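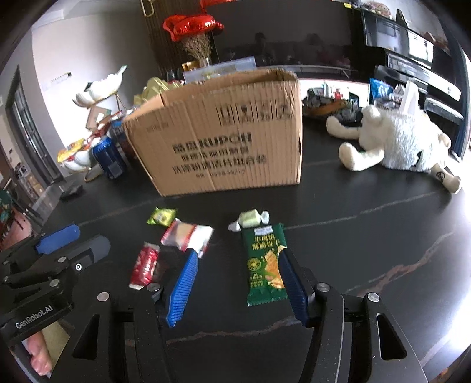
Krystyna Pawlak asked after the last release whether a twist-wrapped candy and a flat packet should really share one label when they end up in the same box. They no longer do. The wrapper column now separates them, and the change affects every table that was built on the old "sweets" label.

Skilmont Snack Box Notes

Version of 10th November
Maintained by Elsa Sandberg

Summary

Skilmont Snack Box Notes is a set of 211 written records on sorting wrapped snacks and small candies at a table and packing them into an open cardboard box. Each record covers one item: what sort of wrapper it has, where it started, where it was placed, and anything the note taker thought worth adding. The records come from 20 packing rounds. There are 40 item types in the set, grouped under six wrapper labels.

The notes are in English. Text printed on a package is copied only when the note taker could read it with confidence. Otherwise the field is left blank.

Files

items.csv: one row per item type, with a short name, main colors and wrapper label
records.csv: one row per item handled
rounds.csv: one row per packing round, with the table layout in words
changes.txt: corrections since the February version

The first three files share the field round_id or item_id where they need to be joined. The files are UTF-8 and use commas as separators. Quoted fields may contain line breaks, mostly in the remarks column.

Wrapper labels

twist: a candy with twisted wrapper ends, such as the pale green one with white ends
roll: a cylindrical wrapped candy
flat: a packet with crimped or serrated ends, including the dark green cracker packet
bag: a larger snack bag, soft enough to fold over
can: a drink can
other: anything that fits none of these

Color is not part of the wrapper label. A red roll and a green roll are both "roll." If a packet has several colors, items.csv lists the largest area first. Small lettering and borders are ignored.

Table layout

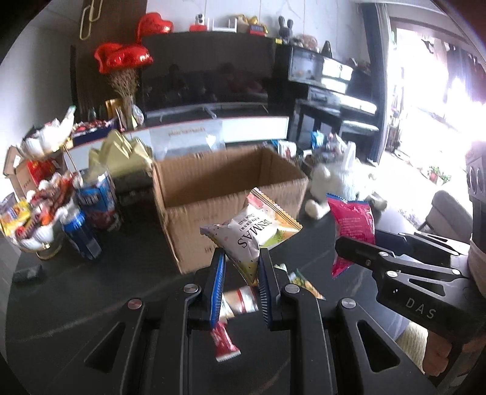 The start field says where an item was before it was picked up, and it is filled in from the packer's side of the table. Accepted values are table, bowl, dish, box and unknown. We added "dish" in this version. Before that, anything in a serving piece was marked "bowl," and the note taker had no way to keep the candies in the white tiered bowl apart from those in the flower-shaped dish behind it. The open box in the middle of the table is the packing box in rounds with this layout. The small box under the dish is a stand and should never appear in the end field. Soft toys are left out of items.csv, so the white one with long ears gets a mention under layout in rounds.csv and has no item_id.

Cans were treated unevenly in the early rounds. Some note takers recorded them as items, others wrote them into the layout and left them there. We have kept both, with the field can_rule set to "item" or "layout" for each round. Filter on it before comparing totals.

Known problems

Bags and flat packets are the pair most often confused. The rule is that a bag has clear room inside it beyond its contents, but a small bag pressed against the table can easily look like a packet. Elsa checked the rows where two note takers disagreed and settled them one by one. Her decisions are in the remarks column, marked ES.

The short names are ours and do not match any shop listing. "Green cracker" and "green twist" are different items. "Red-white bar" was used for two item types in the February version and has been split.

End positions are coarse. "Box" means the item went inside and says nothing about which layer or corner. Rounds in which the box was moved partway through have box_moved set to yes, and the end field still refers to the same box.

Flavor, weight and ingredients were not recorded. Please don't use the set for anything to do with allergies or nutrition.

Corrections

Send corrections to Elsa with the round_id and the row as you think it should read. If the question is about a label, say which wrapper you would choose and which part of the package decided it. Accepted corrections go into changes.txt with the initials of whoever sent them.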